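Fung Gradients: a README

113 shares 6 comments

Fung is a free set of background gradients and flat colour swatches for web pages, slide decks, banners and anything else that needs a bit of colour behind it. Everything in it was made by Philomena Flanagan and Orla Daly, with a big pile of additions from Noémie Penner, who joined in May and promptly doubled the pastel folder. We love making these things and we hope you have as much fun using them as we had arguing over the greens!

There are 144 gradients in the current release, sorted into 23 themes. You get each one as SVG, as a PNG for the people who need one, and as a snippet of plain CSS you can paste straight into a stylesheet. The swatches live in their own folder with a text file of hex values beside them.

What's in the download

- gradients/svg: the master files. Edit these if you want to change a stop or an angle.
- gradients/png: exports in a wide and a square crop.
- gradients/css: one file per theme, plus all.css if you want the lot.
- swatches: flat colours, grouped in the same themes as the gradients.
- pairs.txt: Orla's list of which swatch sits nicely on which gradient. Start here if you're in a hurry.
- CHANGES.txt: what moved, what got renamed, who to blame (usually Philomena).

File names go theme, then mood, then a number, so dusk-soft-04 is the fourth soft gradient in the Dusk theme. The numbers don't mean anything. They're the order we finished them in, and a few are missing where we threw one out.

A word on the quiet ones

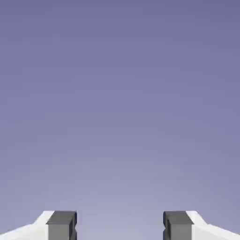 Quiet gradients are the heart of this set and the part we're proudest of. A loud rainbow sweep looks terrific on a poster, but put a paragraph of text on it and your reader gives up by the second line. So most of the Dusk and Haze themes work within one hue and only shift the lightness, the way that grayish violet up top eases down into a pale, nearly silver lilac. You can set dark type on the light end and it stays readable, and the whole page still feels like it has some air in it. Noémie is the champion of these. She'll spend an entire evening on two stops of the same purple and come out grinning, and then we all look at it on our own monitors and see three different purples, and off she goes again.

Banding

Long, gentle gradients can show stripes, especially on older screens or after an image host has squashed your PNG. If you see it, try these in order:

1. Use the CSS version and skip the image altogether. This fixes it for most people.
2. Export your own PNG from the SVG at the exact size you need. Stretching a small one is asking for trouble.
3. Add a very light noise layer on top. We keep one in extras/noise, and it tiles.
4. Turn down the compression in whatever you're saving from. Blotches in the flat areas nearly always come from there.

Lorcan McGrath wrote the noise tile and would love to hear how it goes on your setup. He has tested it on everything in his house, including the fridge.

Picking an accent

Once you have a calm background you get to choose one or two colours to go over it, and this is the best bit! Some things that have worked well for us:

- Go across the wheel for buttons. An orange on a blue Haze gradient gets noticed without any drop shadow or outline.
- Keep the neighbours for large areas. Panels and sidebars look settled in a colour close to the background, a shade or two darker.
- Try a muddy colour under a bright one. Mustard and magenta is a favourite of Orla's, and she used it all through the Olitz theme. The mustard does the heavy work in big flat panels and the magenta turns up small, on badges and links. 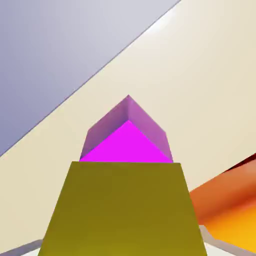
- Check it in grey. Take the colour out of a screenshot, and if your button vanishes, pick a lighter or darker version of the same colour and look again.

Using it in a page

Copy the theme file you want into your project and link it as you would any stylesheet. Each gradient is a class with the same name as its file. Put the class on a section, a header or the body and you're done. Every class also sets a plain background colour first, so an old browser that can't draw the gradient falls back to something that matches.

If you'd like the colours on their own, each theme file lists them as custom properties at the top. Change one there and every gradient in the theme follows along. Kieran Gilmartin reskinned the whole Varnico bike club site that way over a lunch break, and it looks gorgeous.

Licence

Free for personal and commercial work. No credit needed, though we do a little dance when we get one. Please don't resell the set as it stands or upload it to another download site under a new name. Remixing is very welcome, and if you build a theme of your own we'd be thrilled to see it.

Known problems

- Two of the Moss gradients look nearly identical. We know. We couldn't agree on which one to drop.
- The square PNGs in Nallisness are a touch darker than the wide ones. Fixed in the next release.
- Some older SVG editors flip the angle on import. Rotate it back and save under a new name.
- pairs.txt hasn't caught up with the new pastels yet.

Sending us things

Requests, bug reports and colour opinions all go in the comments below. If you're sending a gradient, include the SVG and tell us what you were looking at when you made it. Philomena reads every one. The next theme is going to be autumn reds, and we've already got more rust browns than we know what to do with, so send us your crimsons

Share this 113
6 comments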